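Ticket 5113: Zip pouch orders stuck at "awaiting postage"
Shop: Tirngate Sewing and Gifts
Opened by: Moushumi Bhuiyan
Status: Closed

Moushumi Bhuiyan wrote:

Hello all, and thank you again for being so patient with me over the gift voucher muddle in June. I'm afraid I have another one for you. Since I changed over to the new postage tables, any basket with a zip pouch in it gets as far as the address page and then sits there saying "awaiting postage". The customer can't pay and can't go back without losing everything. Cushions, aprons and tea towels all go through nicely, so I don't think it's the card side.

I've tried it on my own laptop and on my sister's phone, and I've logged out and in again (twice, to be on the safe side). I've also cleared the saved pages as your help sheet suggests. The listing I've been testing with is the cream bear pouch, the one with the yellow zip and orange piping.
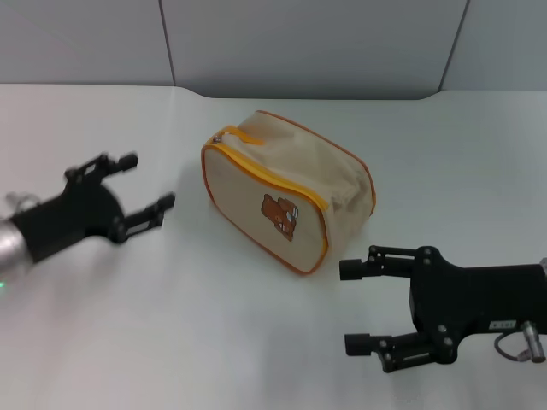
Piyumi Selvanayagam: Thank you, Moushumi, that's a lovely clear report and it saved me a good deal of hunting. I put the same item in a test basket and got stuck at the same spot. Could you open the Postage tab for that listing and tell me what's in the box marked "packed weight"? I can see the box from here but your shop settings hide the number from me, quite rightly.

Moushumi Bhuiyan wrote:

It says 99, which I took to be grams. I weighed it on the kitchen scales with its tissue and envelope. Should it be something else?

Piyumi Selvanayagam wrote:

Your scales are fine! The trouble is the unit, which has gone back to kilos — the new tables do this when a listing was copied from an older one. Your shop thinks it is posting a 99 kilo parcel, and there's no carrier on your list who will take that, so it waits for a price that never comes.

Steps to put it right:
Open Listings, then Postage, and tick every pouch.
Choose Change Unit and pick grams.
Press Save, then Refresh Rates, and wait for the green bar.
Try a basket with one pouch, then one with a pouch and a cushion.

Moushumi Bhuiyan wrote:

Done for all 17 of them. One pouch goes through beautifully. A pouch with a cushion still sticks, though, and I did wait for the green bar.

Piyumi Selvanayagam wrote:

I passed this to Lakmal Rathnayake, who found that mixed baskets were still using rates saved before your change. He has cleared those from our end at 4.20 this afternoon. Would you mind trying once more?

Moushumi Bhuiyan wrote:

Both baskets work now, and a real order came in while I was testing, which cheered me up no end. Please thank Lakmal for me. Happy for you to close this one.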